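Straw Hats, Second Round: The Ullura Table

Gallery

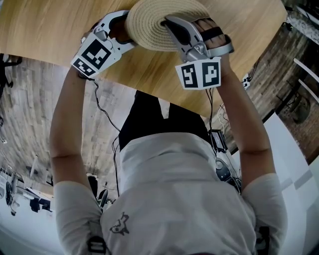 I have never trusted a straw hat that costs more than lunch. We started this page after the Kwan sun hat we bought for $140 went soft at the edge in its first summer, and I still think most of what gets written about "heritage weaving" is there to justify the price tag. A braided hat like the beige one at the tabletop, with its crown built up in tight coiled rings, is at least easy to judge. You follow the rings and look for a spot where they wander. Then you pinch the edge, where it gets handled most, and ask yourself whether you'd want to grab it there every day for a whole summer. I would not pay extra for the colour, either. Beige straw is beige straw, whatever the label calls it.

Notes from the rest of the round

Only the one picture this time. The remaining hats get their couple of lines without.

Delach garden hat, $27. The cheapest of the lot and I expected to be rude about it. The coils are uneven near the top and the sweatband is glued, so I give it two summers. At that price two summers is fair. Smells a bit like a feed shed when you first unwrap it.

Vasis "Coastal", $100. The tag says it can be rolled for travel. I rolled it once, gently, and it has had a wave in the brim ever since. The card in the box suggests steaming it back into shape, and I tried that over the kettle with very little to show for it. If you want a hat for your suitcase, buy a cloth one.

Kwan sun hat, $140. Back for a second look after a reader wrote in to defend it. The braid is fine work, I'll grant that. The edge is still the weak point and there is no wire in it. The shop offered a repair for the cost of postage, then went quiet for most of May. No change to my opinion.

Ullura market hat, no label. Bought off a trestle at the Ullura market, cash, no receipt. The seller claimed it was hand braided, and so did the seller two stalls along with what looked to me like the same hat. Comfortable, mind you. It sits low enough to be useful at four in the afternoon when the sun comes in sideways, and I keep reaching for it.

A word on waterproofing sprays, as they keep coming up. I have tried two. Both darkened the straw and neither kept a proper shower out. One left a tacky film that picked up lint and dog hair until I gave up and cut the hat apart to look at the stitching.

Storage: crown down on a shelf, brim free, away from the heater. Hooks are fine for a week and bad for a winter. I don't see the point of the padded hat stands, which cost more than the Delach.

We've had requests for panama hats. The quotes I've been sent run up to $2000 and I'd want a much better explanation of the grading before I spent a tenth of that. If you own one and it has held its shape past five years, write in and tell me how often you wear it.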